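Laundry room check, Vilia House, June
Done by me, with comments as I went round. Reply underneath if I've got something wrong!

1. Floor and drain
OK. Gave the drain cover a good wiggle and it sits flat. The mat by the door is curling up at one corner again (I've taped it, but please step over it and don't drag baskets across).

2. Sockets and leads
Mostly OK. The extension lead has gone, hooray, so everything now has its own wall socket. I pressed the test button and it tripped as it should. The sticker says 3,000 watts, so please, no fan heater in there while a wash is on.

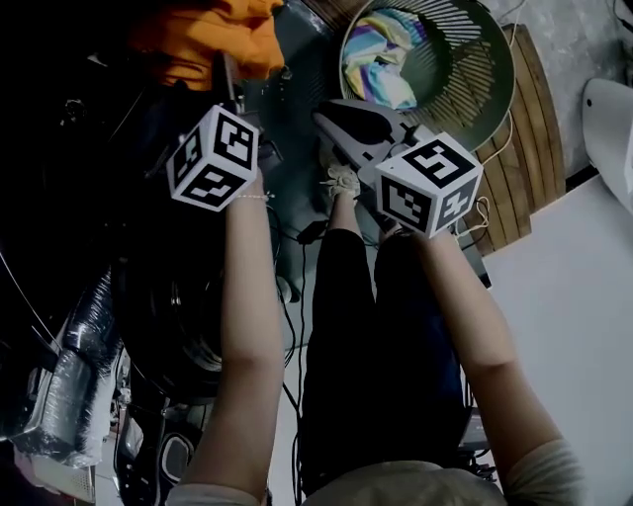

Vojtěch Kopecký: The lead wasn't thrown out, it's in the cupboard under the stairs. Can we cut the plug off before someone fetches it back? The casing was cracked right by the switch.

Yes please, Vojtěch, go ahead. I'd marked it as binned, so I've changed that on my sheet.

3. Water taps and hoses
Needs doing. The cold hose is fine but the hot one has a bulge near the nut, and I don't like it one bit. Šimko can send a new pair for 586 crowns and I've said go ahead. Until they're fitted, turn both taps off at the wall when you've finished. Selma left them on twice last month (sorry Selma, you did ask me to remind you).

4. Door seal and drum
OK. Run a finger round inside the rubber fold and you'd be amazed what comes out: hairgrips, a coin, half a receipt. I wiped it down with vinegar and water. Leave the door open between washes, or it starts to smell like a pond.

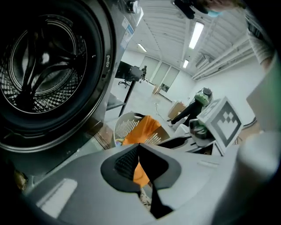
5. Vent and window
Not OK. The vent flap sticks shut and there's a bit of black mould starting above the window. Drurkura quoted 1,360 for a new flap, fitted, which seems steep to me. Colm Carroll thinks he can free the old one with a drop of oil, so he's having a go first.

6. Powders and bleach
OK now. The bleach was on the low shelf next to the pegs, so I've moved it to the top one with the lid done up tight.

Still to do: hoses, vent flap, mould. I'll look again once the hoses are on.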